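Getting old stickers off furniture without taking the finish with them
2 min read

pokgate_lodger

We have inherited a sideboard from my sister-in-law, along with what I can only call her children's early period. Every door has something stuck on it. I've had a go at one with a thumbnail and got the top layer off, leaving a patch of grey fluff that now collects toast crumbs. The next one I tried with a kitchen knife, and I won't be discussing that.

I don't know what the finish is. It might be paint, it might be that printed stuff that only looks like paint. How do I get the rest off without ending up with a sideboard covered in pale sticker-shaped ghosts? I've 26 to go and I'd like it done before my mother visits in August.

Ylva Hellström

Put the knife back in the drawer, for a start.

Heat first. An ordinary hairdryer on medium, held a hand's width off and kept moving, for as long as it takes the sticker to feel properly warm. Then lift one corner with an old bank card and pull slowly, back along itself and low to the surface. If you pull straight out towards you it tears, and you're back to fluff. When it starts to resist, warm it again. Vinyl ones usually come away whole and make you feel very clever. Paper ones do what yours did.
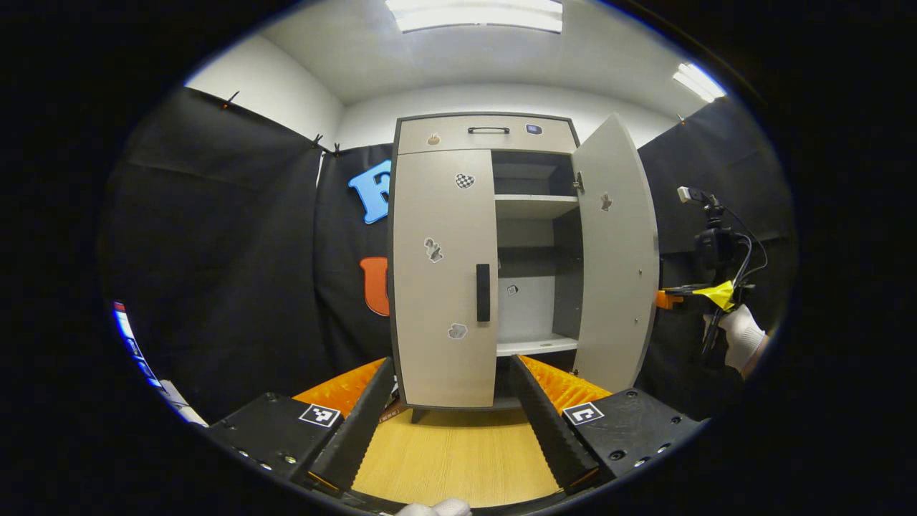 For the fluff, lay a cloth soaked in warm water and washing-up liquid over it and go and have your tea. Ten minutes, longer if it's an old one. The paper rolls off under your finger and leaves only the glue. Cooking oil on a bit of kitchen roll deals with that: dab it on, leave it, wipe, then wash the oil off with more soapy water, or you'll have swapped a sticky patch for a greasy one.

Test everything inside a door, low down, where your mother won't look. (She will look, but she'll have to kneel.) Keep nail varnish remover well away from it. It takes off glue beautifully and then carries on.

As for the ghosts, if the rest of the door has yellowed there isn't much to be done. I did a Holmgren wardrobe two winters ago and you can still make out a dinosaur in the right light. I've stopped pointing it out to people and they've stopped noticing.

skernutow

White spirit. Works on everything. Been using the same tin for years.

iteo_nights

I'd go easy with the white spirit above until you know what the finish is. It was fine on my varnished table and left a dull ring on a painted shelf, which I now keep a plant on.

Otherwise do what Ylva says, but use the plastic scraper that comes with a ceramic hob if you've got one. Bank cards go soft once they're warm, and I needed mine on the Monday shop.

Comments

tansy_b: Pencil rubber for the last of the glue. Slow, but oddly soothing.

pokgate_lodger: Hairdryer worked on the first four. The fifth was apparently put on with cement. Having my tea.

skernutow: White spirit.

277 people found this page useful

Contact us | Copyright and terms | Back to top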